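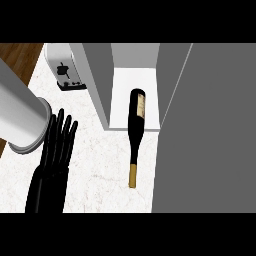 Elspeth MacLeish lleva once años visitando ferias y salas de demostración por encargo de empresas de hostelería que quieren saber si merece la pena gastarse el dinero, y llegó a la jornada de puertas abiertas de Skomadex, en Brurkville, con una libreta y muy poca paciencia. La parte central de la visita se hacía ante una pantalla, con una cocina generada por ordenador. Ella la recuerda con detalle: una encimera de mármol blanco, una tostadora, un hueco de armario abierto sin nada dentro y una botella de vino negra tumbada delante, con el brazo blanco asomando por la izquierda y los dedos negros de la mano abiertos en el aire. «Es la cocina más limpia que he visto en mi vida», dice. «Yo trabajé en cocinas de verdad antes de dedicarme a esto. Enséñeme esa encimera a las once de la noche de un sábado y hablamos».

Nos recibe en una cafetería cercana a la estación, la tarde siguiente a la visita. Pide un té que deja enfriar y empieza a hablar antes de que saquemos la grabadora.

La jornada se anunciaba como una presentación del sistema Kolev, un programa de control para brazos robóticos que Skomadex quiere vender a hoteles, residencias y empresas de catering. Había 70 inscritos, según la lista que repartieron en la entrada, y la visita se hacía en grupos pequeños. El suyo lo condujo Jirayu Intarasuk, responsable de demostraciones de la empresa, a quien MacLeish describe como «un hombre amable, muy bien preparado y con respuesta para todo, menos para lo que yo preguntaba».

¿Y qué preguntaba? «Lo de siempre. Cuántas veces sale bien y cuántas sale mal. Me dijeron que el sistema había repetido la tarea 2960 veces en simulación. Muy bien. ¿Y cuántas fuera de la simulación? Ahí me contestaron que estaban en una fase temprana. Insistí. Me dijeron 390, con un brazo de laboratorio y en condiciones controladas. Pregunté qué significaba controladas y pasamos a la siguiente diapositiva».

La tarea, tal como la explicó Intarasuk al grupo, consistía en coger la botella de la encimera y dejarla de pie dentro del hueco. Para MacLeish, la elección ya dice bastante. «Una botella es un objeto agradecido. Es rígida, todo el mundo sabe cómo es, no se deshace ni se aplasta. Yo habría puesto una bolsa de ensalada abierta. O un bote de salsa con la tapa pegajosa. Pero claro, simular una bolsa de ensalada cuesta mucho más, y queda peor en pantalla».

Le planteamos que la simulación es una herramienta normal en este oficio, y que casi cualquier equipo de robótica empieza por ahí. Asiente, un poco molesta. «Lo sé perfectamente. Mi queja no va contra la simulación. Si un ingeniero me dice que la usa para probar mil agarres sin romper mil botellas, le aplaudo. Lo que me molesta es que se la enseñen a una directora de residencia como si fuera el producto. Aquella señora salió de allí preguntando por plazos de entrega».

La señora existe y se llama Kulap Hemmin. Dirige un centro de mayores y hablamos con ella por teléfono unos días después. Su versión es más templada. «Pregunté por plazos, sí, y volvería a preguntar. Tengo dos vacantes en cocina desde noviembre y no las cubro. Si me dicen que dentro de un tiempo una máquina puede recoger y guardar, yo quiero estar en la lista». ¿La convenció lo que vio? Se lo piensa. «Me convenció que están trabajando en ello. No soy técnica. Vi que el brazo se colocaba cerca de las cosas y me explicaron lo que venía después. Elspeth quería que le enseñaran los fallos. A mí eso no se me habría ocurrido, y ahora pienso que debería habérseme ocurrido».

MacLeish pidió, en efecto, ver los fallos. Es una costumbre suya — en una visita anterior, a otro fabricante, consiguió que le pusieran una grabación de casi una hora de platos caídos, y al final recomendó la compra. «Me fío mucho más del que me enseña los platos rotos. Sé qué le pasa a su máquina y sé que él también lo sabe». En Brurkville le dijeron que ese material no estaba preparado para el público. Dejó su tarjeta. Cuando cerramos este texto no le había llegado nada.

También le llamó la atención la mano. Los dedos, finos y negros, le parecieron bonitos, y lo dice como un reproche. «Brillaban. Todo brillaba. Yo miraba aquello y pensaba en la grasa, en el jabón, en quién desmonta eso para limpiarlo y cuánto tarda. Pregunté por la limpieza y me hablaron de la destreza. Son dos palabras distintas».

Intarasuk aceptó responder a nuestras preguntas por escrito. Defiende que la jornada se presentó desde el primer momento como una muestra de desarrollo y que ningún asistente firmó ni pagó nada. «La simulación nos permite enseñar con claridad cómo plantea el sistema una tarea», escribe. «Entiendo la prudencia de la señora MacLeish y la comparto en parte. Las pruebas físicas continúan y publicaremos los resultados cuando sean representativos». Sobre la limpieza de la mano, responde que la versión comercial llevará una funda lavable. Sobre la fecha de esa versión no dice nada.

Después de la pantalla, el grupo pasó a una segunda sala, donde Prasert Thongsuk, ingeniero de la casa, dio una charla corta sobre el cálculo de trayectorias. MacLeish la considera lo mejor del día. «Ese hombre dijo "no lo sabemos" tres veces en un cuarto de hora. Habló de lo difícil que es girar una botella que está tumbada para ponerla derecha, de que el cuello y la base no pesan lo mismo, de que si la coges mal se te va. Aprendí más con él que en el resto de la mañana. Había 5 personas escuchándolo. Las demás estaban en el café».

¿Recomendará el sistema a sus clientes? «Hoy, no. No puedo recomendar una cosa que no he visto tocar nada». ¿Y dentro de un año? Se encoge de hombros. «Que me inviten. Iré con mi propia botella, a poder ser mojada, y la dejaré donde me dé la gana. Si la guarda, escribiré que la guarda, no tengo ningún interés en que esto fracase. Me dolía la espalda cada noche cuando trabajaba en cocina, imagínese si me gustaría que lo hiciera otro».

Antes de marcharse vuelve a la libreta y nos lee una pregunta que no llegó a hacer, porque se acabó el turno: quién paga la botella cuando se cae. La tiene subrayada dos veces. Se la trasladamos a Skomadex junto con las demás, y la respuesta remite a las condiciones generales de contratación, que todavía están en redacción.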